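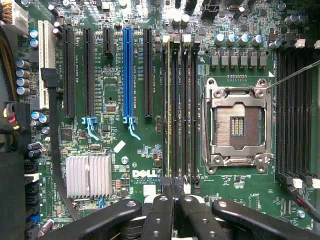
Nia Llewellyn reckons I should have sold the old Dell for parts and bought something small and quiet instead. She left a comment under my last post saying life's too short for a computer from the days when everyone had a DVD drawer. Fair enough, Nia, but I like this one!

The board says 2009 on it, and I've grown very fond of that bright blue slot (the long one for the graphics card). There are black ones either side and a little old white PCI one at the end, which I've got no use for but would never say a word against.

My plan is to turn it into a file box for the back bedroom in Standgate, with all our photos on it and the scans Mali Samuel did of her mum's recipe cards. There are 3,010 pictures in that lot and 505 of them are pudding.

So, parts out first. I like everything standing in its own place before I start, otherwise I end up on my knees with a torch. The hard disk stays in its blue carrier, the processor has a square pocket to sit in, and the memory lies flat with its label up. The tower goes on its side, latches to the left, and then there's room for both hands.

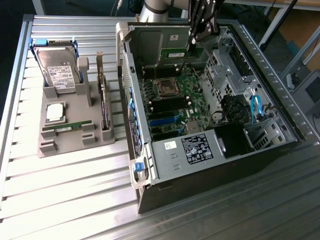

Do you need new thermal paste every time the processor comes out? I'd always put fresh on, just a small blob in the middle, after wiping the old stuff off with a bit of alcohol on a lint-free cloth.

I've ordered a tube from Zisten along with 6 spare case screws, as I always lose at least two. Next job is the fan, which needs a proper dust. More when the parcel comes.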